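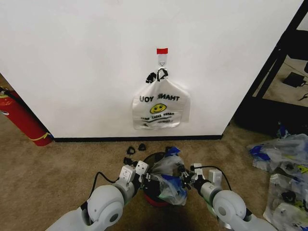 Stusby to charge for plastic checkout bags starting next month

2025-08-24

Shoppers in Stusby will pay 23 cents for each plastic bag they take at the checkout under a rule the town council passed this week. The vote was 5 to 2, and the charge begins in the fall, once stores have had time to change their registers and put up signs.

The rule covers grocery stores, pharmacies, hardware stores and takeout restaurants. It applies to the thin bags with looped handles that most stores in town hand out now. Paper bags will stay free for the first year. After that, the council will look at the numbers and decide whether to add them.

Stores keep 2 cents of each charge to cover the cost of the change. The rest goes to the town, which plans to spend it on storm drain cleaning and on cloth bags for people who ask for them at the library.

Bags used for loose produce, raw meat, bakery items and prescriptions are not included. Neither are newspaper sleeves, dry cleaning bags or trash bags sold in rolls. Customers who pay with food benefits will not be charged.

Council member Stella Langat wrote the rule and has been working on it for most of the year. She said the first draft would have banned the bags outright, and that she changed it after hearing from store owners in July.

"I would have liked a ban, but I didn't have the votes for a ban," Langat said after the meeting. "People who want a bag can still get one. They will just have to think about whether they need it for a carton of milk."

The public works department has pushed for some kind of limit for several years. Crews clear storm drains on the east side of town after every heavy rain, and bags are a large part of what they pull out. Nyokabi Sang, who runs the drain crew, told the council that a single blocked grate on Mill Street flooded the road and two basements this spring.

"A bag goes flat over the grate and then the leaves pile up on top of it," Sang said. "You can have a drain that was cleaned the day before and it will still back up."

Bags also cause trouble at the sorting plant where the town sends its recycling. They wrap around the moving parts, and workers have to stop the line and cut them out by hand. The bags have never been accepted in the curbside bins in Stusby, but many residents put them in anyway, often with cans and bottles tied up inside. The town will mail a reminder with the next water bill.

The two council members who voted no said the charge would fall hardest on people who shop on foot and buy a little at a time. They asked for a charge of 10 cents and a later start date. Both changes were voted down.

Public comment lasted close to two hours. Of the 32 people who signed up to speak, more were for the rule than against it, though several on both sides said they wanted the paper bag question settled now and not a year from now.

Wanpen Duangkaew owns a takeout restaurant on Depot Road and spoke against including restaurants. She said soup and curry need a bag that can be tied shut and will not soften if a lid leaks.

"Paper does not work for me," Duangkaew said. "If the bottom falls out in somebody's car, they don't call the council, they call me." She said phone orders will be a particular problem, as customers are used to hearing one total and paying that amount at the counter.

The council agreed to one change in response. Restaurants may add the charge to the menu price of an order, as long as it shows on the receipt as its own line. Stores do not have that choice and must ask each customer before adding a bag.

Tillo, the grocery store on the north side of town, did not take a position. Its manager, I-seul Wang, said the store already sells cloth bags near the registers and will order more before the charge starts. Wang said the self-checkout machines are a bigger job. They will need a new screen that asks how many bags the customer has used, and the software has to come from the company that made them.

Wang also said the store has a large supply of plastic bags on hand. The rule lets stores use up what they have, but the charge applies to those bags too.

Enforcement will be light at first. Stores that do not collect the charge will get a written warning and a visit from the town clerk's office. A second violation brings a fine of $200. There is no fine for customers.

The clerk's office will also hand out signs in English and Spanish. Other languages can be printed on request. Stores may make their own signs if the wording matches the rule and the price can be read from the register.

Not everyone plans to change what they do. Mwajuma Makokha, who has lived in Stusby since she was a child, said she saves every bag she gets and uses it again for small trash cans, wet swimsuits and the dog. She hangs them on a hook by the back door and takes one or two along when she shops.

"I have enough to last me for years," Makokha said. "I won't be paying for any." Shoppers may bring old plastic bags back to any store and fill them again at no charge, the clerk's office confirmed.

The town looked at similar rules in other places before settling on the amount. Staff told the council that a charge of only a few cents might be ignored, while a much higher one could send shoppers across the town line. Langat said the final figure was a compromise reached in committee.

The council will get a first report six months after the charge begins. It is to include the amount collected, the number of warnings given and a count from the drain crew. Members can raise, lower or end the charge at that point with a regular vote.

Residents who want a free cloth bag can pick one up at the library's front desk once the charge is in effect. The limit is two per household, and no library card is needed. Questions about the rule can be taken to the clerk's office at Town Hall during business hours.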